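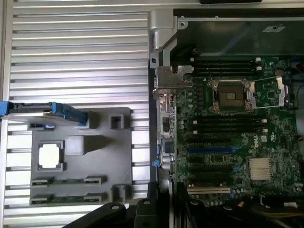
I'm so glad you asked about gnomons, because the gnomon is my favorite part of the whole dial! People fuss over numerals and mottoes and forget that the shadow does all the work. My advice to anyone starting out is to spend a few days looking at shadows before cutting anything. Anything that stands up will do. Take the dark gray plastic piece lying on the ribbed metal: the raised square block on it throws a short shadow off to the right, and you can already think about it the way a dial maker does. Which edge of the block would I read? How far would the shadow have to reach before I could read it well? A squat block gives you a stubby shadow, and a stubby shadow gives you hour marks crammed together like teeth. Make your gnomon taller than feels polite.

Now to your questions, Lech.

On Tuning the Angle, as my old workshop notes call it: the sloping edge of the gnomon has to point at the celestial pole, so on a flat dial it rises from the plate at an angle equal to your latitude. Your 45 degrees is about as friendly as it gets. The hour lines come from one small formula, and it works on any pocket calculator:

tan(line angle) = sin(latitude) x tan(15 degrees x hours from noon)

For you that makes the 1 o'clock line 10.7 degrees from the noon line, 2 o'clock 22.2 degrees, and 3 o'clock 35.3 degrees. The morning side is a mirror image. Noon and 6 o'clock are always at right angles, so draw those first and use them to check your square.

And yes, the thickness matters! A thick gnomon has two upper edges. Before noon the western edge tells the time and after noon the eastern edge takes over, so you have to split the noon line into two lines with a gap exactly as wide as the plate is thick. I left that out on my first dial and it was off in a way that drove me up the wall for a whole summer.

> From: Lech Stępień
> To: Fosia dial list
> Subject: First horizontal dial – angle and thickness?
>
> Hello all,
>
> I have a slate offcut that I would like to turn into a
> sundial for the garden. I am at 45 degrees north, and the
> spot is open to the south with one pear tree to the west.
>
> Three things I can't work out. How do I set the slope of
> the gnomon? Does it matter that my brass is quite thick?
> And my trial version in cardboard disagrees with my watch.
> I lined it up with a compass. Should I just turn the whole
> thing until it matches?
>
> I have read the Duda booklet twice and enjoyed it, but the
> chapter on correction left me behind.
>
> Thanks,
> Lech

Please don't turn it until it matches! You would be right for one moment and wrong for the rest of the day. There are four separate things mixed up in that difference, and it is great fun to pull them apart:

1. Daylight saving time. Take an hour off the watch.
2. Longitude. Four minutes for every degree you are away from the meridian your time zone is built on. West of it, the dial runs behind the clock.
3. The equation of time. Early September is a lovely time to test, as the dial and mean time nearly agree. By the end of the month the dial is getting on for ten minutes fast.
4. Your compass. It points to magnetic north, and the dial wants true north. My own garden is 7 degrees different between the two, plenty to spoil a careful dial.

The way around the compass is to hang a plumb line over a level board and mark its shadow at local solar noon. Work out the clock time from items 1 to 3, be outside early, and draw the line when the moment comes. Do it on two or three days if the clouds let you. I did mine on the step outside the kitchen, with egg timer in hand, and I still get a little thrill when the marks land on top of each other.

The Duda chapter got better in the second printing, by the way. There is a graph on the inside back cover, and you can copy it straight onto the slate if you have room.

Slate cuts beautifully, but practice on the back of it. Use a sharp scriber and a steel straightedge, and go over each line lightly several times – one heavy pass will skid. What shape is the offcut? And how tall is that pear tree? If it blocks the sun after 5, you could skip the late hours and have more space for the numerals.

Do send the list your measurements before you solder the brass. I'd love to check the angles with you.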